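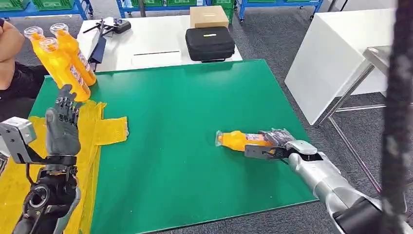

What should a small shop budget for a first two-arm robot setup?
Take the quote for the arms and double it. I know how that sounds, but it's the rule I've used for four years of helping people buy this stuff, and I've only regretted it when I talked myself out of it. The quote covers arms and a controller. Your money will also go to hands or grippers, a mount, a decent table, cables you didn't know came in lengths, spare finger pads, and a whole lot of somebody's time.

Who are you, anyway?
I'm Araceli Carrillo, and I run equipment planning at Hallwood. We help small packers and labs figure out what to buy, what to rent and what to leave alone for another year. I don't sell robots. This page started as a long email to Uriel Jaramillo, who kept asking me very good questions at very bad times, and it has grown from there. Last cleaned up 2023-12-13.

Do both arms need the same thing on the end?
Nope! A lot of first-time buyers assume it's a package deal, two of the same. You can put a five-fingered hand on one side and a gripper on the other, and for handling bottles I think that's a pretty sensible way to spend. The gripper does the boring, dependable grabbing. The hand is where you find out whether you need fingers at all. Ask the vendor for a price with mixed ends before you accept the matched pair, and make sure the quote says in writing that the controller will run both.

Is a five-fingered hand worth the extra money?
Depends what you pick up. If it's one bottle shape all day long, a gripper with a good pad will do it and you'll sleep better. If your products change every couple of weeks, or you want to try handing things over from a person, a hand starts to earn its keep. Please budget for repairs, though. Hands have a lot of small joints and I have never seen one go a full year without a trip back to somebody's bench (ours went twice, and the second time was my fault).

Can I rent first?
Please do, if you can find someone who'll rent to you. I like a rental of 60 days. Anything shorter and you spend most of it setting up, then send the thing back right when it's getting interesting. Ask if the rent counts toward the purchase price. Some places offer that only if you bring it up, so bring it up!

What about the table? We have tables.
Everyone has tables. Push down on a corner of yours and see if it moves, because the arms will do that all day. Measure the depth too, including how far the arms have to reach over the front edge. We put a green mat down on ours, which keeps bottles from skating off when they're laid on their sides and makes it easy to tape off starting spots. Cheapest thing on the entire purchase order and I'd buy it first.

I'd also plan on a second table behind the work area. Chargers, cases, other people's projects, that box that came in on Tuesday's truck and is still waiting for somebody... they all need to live somewhere that isn't inside the arms' reach.

Hmm, how much floor space does that come to?
More than the drawing says. The vendor drawing shows the base and the reach. It leaves out the person standing at the side passing things in, the chair, the cart, and the path to your shelving. Lay it out with masking tape on the floor and live with the tape for a week. Bram Baert did this at his place and moved the whole plan to the other wall on day two, which cost him a roll of tape.

Do I need to buy the real product for testing, or can I use empties?
Buy the real product, and buy it as its own budget line. Empty bottles weigh next to nothing and behave like it. Partly full ones slosh. I start people with a case of 25 and assume some of them will end up scuffed, dented or sticky and can't go back into stock. If your bottles have clear caps or shiny labels, tell the vendor early and mail them samples, as see-through parts can be a headache for the vision side.

Which vendors do you like?
I'm going to dodge this a little. Gurnura has been good to us on arms, and they pick up the phone. Stistosari quoted lower and took longer, and their paperwork was honestly nicer. Get at least two quotes, and send both vendors the same one-page description of the job with the same sample bottles. Otherwise you'll be comparing a truck to a sandwich.

What goes in that one-page description?
What you're picking up, with weights and sizes. Where it starts and where it has to end up. Whether a person hands it over or it's lying on the table. How fast you need it to go, and how fast would be merely nice. Who fixes it when it stops. Put your ceiling height in as well, I always forget that one.

How long from order to actually working?
Our last one was ordered in March and I had told everybody they'd be playing with it in four weeks. Ha. The arms came on time, the hand came later, and the bracket for the hand came after that. These days I ask for a separate ship date for every item on the quote and plan around the slowest one.

Who on my staff should own it?
One person with real hours set aside. Crescencio Ledesma took ours on with half his week blocked out, and it made all the difference compared with our first try, when it belonged to the whole department and sat under a sheet. You don't need a programmer to start. You need somebody patient who writes things down.

What about service plans?
I buy the first year and then decide. Read what counts as wear: pads and cables are often left out, and those are the parts you'll go through. Evaristo Sandoval over at Quintero keeps a small bin of spare pads and one full cable set on the shelf, and I've shamelessly copied him.

Can you look over my quote?
Sure, I love doing this. Send it to the Hallwood front desk with my name on it and include your one-pager. If you've already signed it, send it anyway and we'll work on the spares list.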